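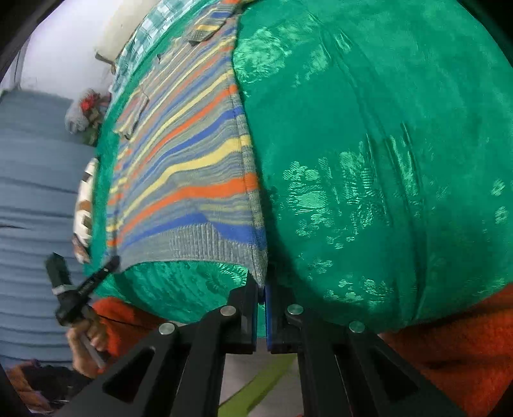
Striped sweater, corner of the hem in the gripper

Budget for a second pair of hand-held grippers — what would you cut?

seamline_ed
Posted 9th April

We record folding and sorting of knitwear with hand-held grippers and I have to put in next year's equipment request. Right now we have one pair from Osard. The request has to be in before the August break and I'm trying to decide between these:

Option A: second Osard pair, same as what we have, 3651 with the mounts.
Option B: Jasside pair, 1467, but the finger pads are sold separately and I can't find a price for them anywhere.

Broad ribbed hems like the one in the photo are most of our work. Thin stuff is maybe next year. Has anyone run both?

tallowbrook
Have used both. The Jasside ones are fine on towels and denim. On knits the tips splay when you pull and you end up grabbing twice. If hems are most of your work I'd pay for the Osard.

pk_lintroller
Disagree with the above. The splay is a pad problem. Put softer pads on and they hold a sweater hem all day. We paid 200 for a pack of pads and it lasted us the whole project. Even with that you are way under half the price of option A.

tallowbrook
We tried softer pads. They held better and wore out faster, and then somebody has to stop and glue new ones on. Put that time in the budget too.

seamline_ed
Is that 200 per pair or for the lot?

pk_lintroller
For the lot. Came from Deng, took a while to ship.

hobnail77
Different question. Do you need a second pair at all? How many hours a day is the first pair in somebody's hands? We bought 2 extra sets at the start and they sat in a drawer. What we were short of was storage and people to check the recordings.

seamline_ed
Most of the day, and when a pivot gets stiff we lose the afternoon. So it's half spare and half second station. Fair point on storage though, I had nothing down for it.

hobnail77
Then I'd ask for a parts kit and drives this year and the second pair next year. Pins and pads are what go.

grommet_lane
Mixing brands will cost you later. Different finger width, different opening, and your recordings won't match. We did it on the Vusau job and ended up keeping two sets of calibration files. I'd rather have one more of the same, even at that price.

pk_lintroller
Depends what the data is for. Some variety in the grippers was useful to us.

grommet_lane
Sure, if you planned for it. He's asking for a spare.

seamline_ed
OK. Leaning toward A plus a small line for drives, and hobnail's parts kit as the fallback if they cut me down. Does Osard still do a discount if you order the mounts at the same time?

tallowbrook
They did for us. Ask for it in writing before you put the number in.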